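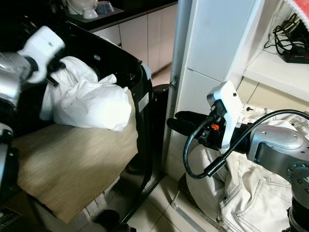 # Dasitz 2525 Drying Cabinet

The Dasitz 2525 is a freestanding electric cabinet for drying clothes, towels, and bedding at low heat. It plugs into a standard household outlet and doesn't need a vent to the outside. Warm air enters at the base, moves up past the hanging rods, and leaves through a filtered outlet at the top.

Most people buy it for things that shouldn't go in a tumble dryer: wool sweaters, swimwear, sports uniforms, anything with elastic. It also works well in apartments where there is no room for a line and no hookup for a dryer.

## Specifications

| | |
|---|---|
| Model | 2525 |
| Heater | 800 watts |
| Maximum load | 12 pounds, weighed dry |
| Heat settings | Low, Medium, Air Only |
| Timer | Mechanical dial with auto shutoff |
| Hanging rods | Two, removable |
| Door | Single, hinge left or right |
| Replacement filter | Part 2415 |
| Finish | White or gray |

## How it dries

The cabinet is slower than a tumble dryer. A load of shirts straight from a good spin cycle will usually be ready to put away the same evening. Jeans and bath towels take longer and are best left overnight on Low. If your washer has an extra spin option, use it, and shake each piece out before you hang it.

Leave a little space between hangers. Air has to get down both sides of the fabric, and a packed cabinet will leave damp seams and pockets. Two smaller loads finish sooner than one that is crammed in.

Air Only runs the fan with the heater off. Use it for silk, for items with glued trim, or to freshen a coat that has been in storage.

## Whites

Whites tend to show problems that darker clothes hide, and a few habits help.

Wash them by themselves. Check sleeves and pant legs for a stray sock before the load goes in. If something red does get through and the whites come out pink, don't dry them. Wash again right away with an oxygen bleach that is safe for the fabric. Heat makes a dye stain harder to remove, even at the low temperatures this cabinet uses.

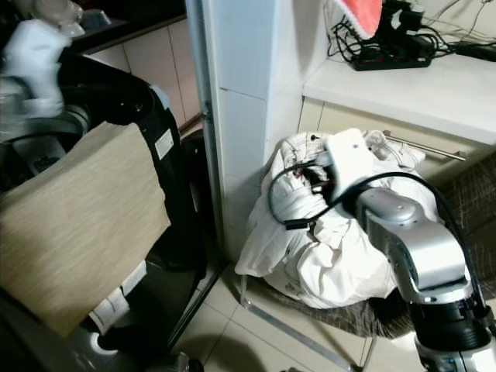
Hang whites while they're still damp from the washer. Cotton left in a heap for a few hours sets its wrinkles and can start to smell, and then the only fix is another wash. Smooth collars and plackets by hand on the hanger. Many shirts will need no ironing after that.

Wipe down the rods every month or so. Dust collects on the upper side and will mark a wet collar.

## What's in the box

- Cabinet body, door, and base unit
- Two hanging rods
- One filter, already installed
- Drip tray
- Wall strap with screw and anchor
- Hex key and printed instructions

Hangers are not included. Plastic or coated hangers are best. Bare wire can leave rust spots.

## Setup

Assembly takes two people. The base unit goes down first, then the side panels, back, and top. Fit the door last, once you've decided which way it should open. Place the cabinet on a hard, level floor and leave a hand's width behind it. On thick carpet the air intake can be blocked, so put a flat board under the base.

Fasten the wall strap. The cabinet is stable when empty but can tip if a child pulls on an open door with a wet load inside.

Don't run it from an extension cord or power strip.

## Care

Rinse the filter in cool water once a month and let it dry fully before putting it back. Replace it when the foam starts to crumble. Empty the drip tray after any load that was hung without spinning. The inside can be wiped with a damp cloth and dish soap — no bleach sprays, which will dull the panels.

## Customer comments

**Dorothy Bickerstaff:** "Bought for my choir blouses, which used to hang all over the bathroom. Fan is louder on Medium than I expected. On Low I can sleep with the bedroom door open."

**Aurelio Ocampo:** "Good cabinet. Instructions for the door hinge are confusing, look at the second drawing and ignore the first. King sheets have to be folded over the rod twice."

## Ordering and service

The 2525 ships from our Sidton warehouse in two cartons. Gray is out of stock until July; white is available now. Filters and spare rods can be added to any order.

For parts and warranty questions, ask for Malachy Noonan at the service desk and have your serial number ready. It's on the inside of the door, near the lower hinge.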